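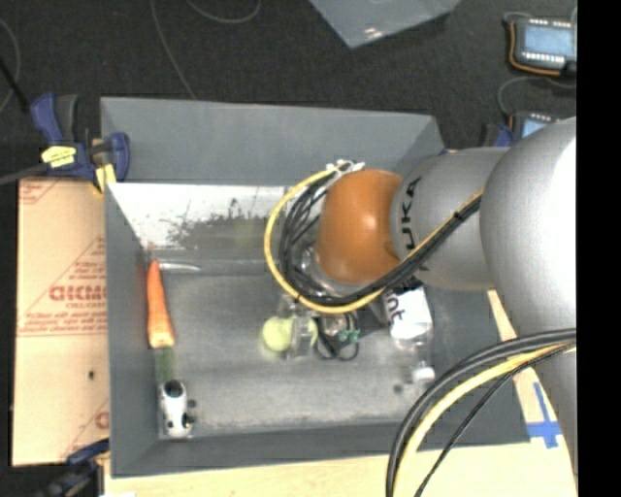 Trokance Mixed-Bin Picking Cell

Can a machine tidy up yet? We get that question more than any other, usually from people who have just stepped on a toy in the dark. The Trokance is our best answer so far, and it's a happier answer than we could have given you a few years ago. It picks everyday things out of a bin, one at a time, without being told in advance what they are. Balls, bottles, scissors, vegetables, little toys, whatever ends up in there together at the end of a normal day.

We love this problem! A shop floor that handles one part all day long was sorted out ages ago. A bin with a carrot and a pair of scissors in it is a different animal, and every pick is a fresh little puzzle.

What it does well

Round things. Tennis balls are a treat to watch, and so are oranges, rolled-up socks and most plastic cups. Bottles go well too, lying at any angle, as long as the fingers can get down on both sides of the body (necks and caps are harder, and the software knows to leave them alone if it has a choice).

Carrots surprised us. Ohemaa Nartey, who runs our testing, put one in as a bit of a dare and it has been part of the regular set ever since. The taper makes it want to squirt out of the grip, so the cell now aims for the fat end and closes slowly.

In our last long run at Pultby the cell made 753 pick attempts on mixed household items and got 689 of them into the right tote with no help.

What it doesn't do well yet

Scissors. It can pick them up by the handles when they lie flat and clear of everything else, but put something small across a handle and the success rate drops fast. Thin cards and single sheets of paper against the floor of the bin are still mostly a no. Anything soft and wet, please don't.

It's also slower than you are. A person clearing a bin by hand will win easily, and will chat while doing it. Where the cell shines is the long, dull stretch: returns, lost property, toy library sorting, recycling pre-checks.

And will it do your living room? No. It works over a fixed bin on a fixed bench, and somebody still has to get the stuff into the bin. Roald Björklund is working on the part where the bin comes to the stuff, and we're rooting for him.

Setting up

The cell needs a solid bench and a power outlet. Clamp the bin down firmly at the corners, run the calibration from the Kvaran control panel, and start with ten or so easy items before you throw the junk drawer at it. Calibration has to be repeated if the bin shifts, even a little.

Details

Order code: 3922
Gripper: Prurnow two-finger, swappable fingertips
Finger service check: every 3000 picks
Control software: Kvaran, included, updates free for registered cells
Guarding: required, see the installation sheet
Spare fingertips: sold in pairs

Coming next

A softer fingertip for fruit is due in December, along with better handling of flat items. If you have an object that beats the cell, send us one. We keep a shelf of them, and the shelf is getting full.

Page updated May 21, 2020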